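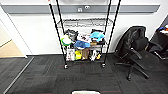 Fitting and looking after wireless sensors in the home
Household guidance from the Dralside Housing Technology Service

Small battery-powered sensors are now fitted in many Dralside homes. They report leaks, open doors, damp air and low temperatures to a hub, which passes the readings on to the resident's telephone or to the service desk. The advice on this page applies to the Clukex leak and door sensors and to the Ko room sensor. Residents who have bought their own equipment may still find it useful, but should follow the maker's leaflet where the two differ.

Choosing a place for the hub

The hub should stand in the open, at about waist height, near the middle of the home. It should not be placed inside a metal cupboard, behind a television or on top of a microwave oven. Thick walls, foil-backed insulation and large mirrors all weaken the signal. Where a home has more than one floor, the landing is usually a better choice than the living room.

Keep the hub at least one metre from the broadband router. Both may use the same part of the radio band, and sensors that drop out in the evening are often found to be competing with a router close by.

Placing the sensors

Leak sensors are laid flat on the floor with the metal contacts facing down. Suitable places are under the kitchen sink, beside the washing machine and behind the toilet. Wipe the floor dry first. Do not stand a leak sensor on carpet or on a folded cloth.

Door sensors come in two parts, which must be no more than 13 mm apart when the door is closed. Clean both surfaces with a little washing-up liquid, dry them, and press each part firmly for 34 seconds. Leave the door closed for an hour afterwards.

Room sensors should be fixed to an inside wall, away from radiators, windows and direct sun. A reading taken above a kettle or a shower tray says very little about the rest of the room.

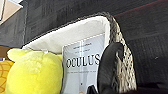
How often a sensor reports

Most sensors do not transmit all the time. They stay asleep until something changes, send a short message, and go back to sleep. A Ko sensor in a steady room may send as few as four messages a day. Residents sometimes take this silence for a fault. Before calling the service desk, breathe gently on the sensor for a few seconds and check whether a new humidity reading appears on the hub.

The reporting interval can be shortened in the Fedodlow app under "Device" and then "Timing". Shorter intervals use more battery and are seldom needed, except when a damp problem is being investigated.

Batteries

Replace batteries when the app shows 29 per cent or less. Below that level a sensor may continue to report but miss the first few moments of an event. Use the type printed inside the cover, and do not mix old and new cells. Rechargeable cells are not suitable for the leak sensors.

Coin cells are dangerous if swallowed. Store them out of reach of children and cover used cells on both sides with sticky tape before taking them to a collection point.

False alarms

A leak alarm with no visible water is most often caused by condensation or by residue from floor cleaner. Lift the sensor, wipe the contacts with a dry cloth and put it back. If the alarm returns within the day, check the pipe joints above with a paper towel and report any dampness.

Door alarms at night may be caused by a worn latch that lets the door move in the wind.

Monthly check

Each sensor should be tested once a month. Touch the contacts of a leak sensor with a damp finger, and open and close each door that is fitted with one. The event should appear in the app within a minute. A fuller check is advised in October, before the heating is in regular use.

Enquiries about faulty sensors should be addressed to Stamatia Lazaridis, Resident Equipment. Questions about hub settings and stored readings should be addressed to Édgar Villca, Data and Connections. Please have the serial number of the hub to hand.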